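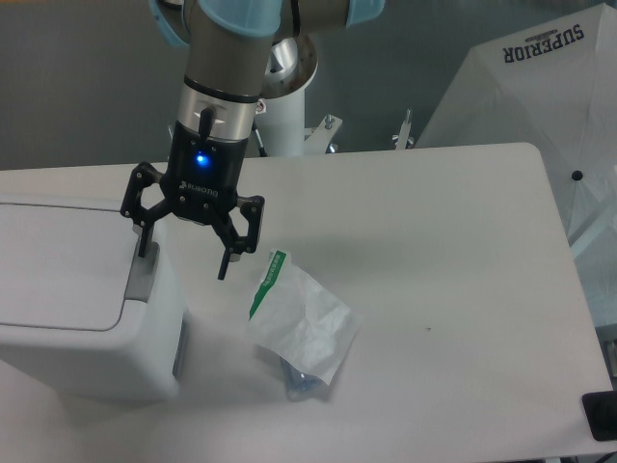
Dalia Lepik wrote in to say she had three years of saved articles, no idea which database half of them came from, and a paper due in September, and could we please start from the very beginning. Happily, Dalia! Lots of you are in the same boat, so let's go slowly and get your references into some kind of order.

Step 1. Open the library's Grolero page and sign in with your campus account. If it asks for a barcode, use the long number on the back of your card (the short one on the front is for the printers).

Step 2. Make one folder per project and give it a plain name you'll still recognize next year. I once called one "misc new" and I'm still paying for it.

Step 3. Go back to your database and run your search again. Tick the articles you want, choose Export, and pick the RIS format. Please don't tick everything! Six or so at a time is plenty while you're learning.

Step 4. In Grolero, choose Import, find the file in your downloads, and drop it into the folder you made.

Step 5. Check each record by eye. Names with accents, such as Stankevičius, sometimes come through scrambled, and I've seen a publication year of 2069, bless it. Click the field, type the correction, and press Save.

If you have old PDFs with no details attached, try pasting the title into the search box first. When that finds nothing, fill in the record by hand or bring your laptop to Chaiwat Wiriya at the Isuvden branch desk, open until 8 on weekdays.

Page updated 2025-07-24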